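Okamance Adds Oval Produce Basket to Its Play Kitchen Range

SAMSTEAD, January - Okamance, the maker of play kitchen goods based in Samstead, has added an oval produce basket to its Quispe range for preschools and homes. The basket is sold alone or with a set of play vegetables, and it goes on sale this month.

The basket has a close weave on the bottom and an open lattice rim. It is long enough to hold a small market shop, and low enough for a child to reach into from either side of a table. 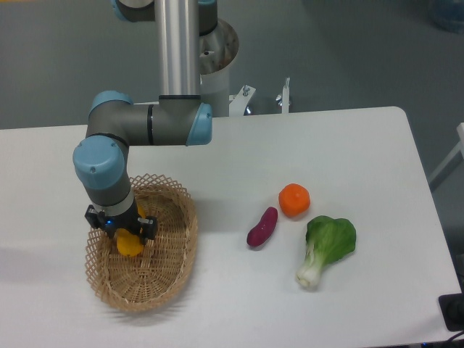 The oval basket with a yellow bell pepper, and a purple sweet potato beside it.

Okamance tried the basket in 74 preschool rooms before settling on the shape. Teachers asked for something that could sit on a table during sorting games and then go on a shelf with the vegetables still in it. An earlier round version took up too much room on the shelf and was dropped.

"We kept hearing that the food ended up in one bin and the children had to dig for it," said Kenneth Saludo, head of product at Okamance. "They wanted to see what they had." 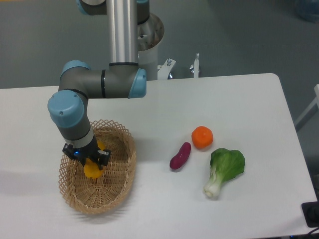 The company has also reworked the colors in the vegetable set. The bok choy now has darker leaves and a paler stalk, and the sweet potato is a deeper purple than last year's. Both changes came from teachers who use the set for color naming.

A card with seven sorting and packing games comes with each set. Most are meant for two children, one asking for an item and the other putting it in the basket. 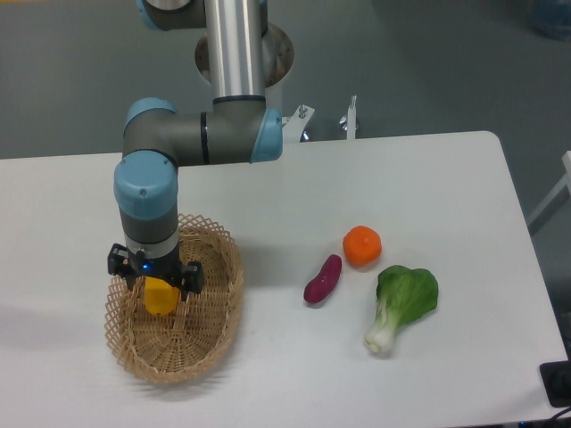 Availability

The basket and vegetable set will be stocked by 146 stores, including all seven Zukville toy shops. Schools can order direct from Okamance in Samstead. Replacement vegetables are sold one at a time.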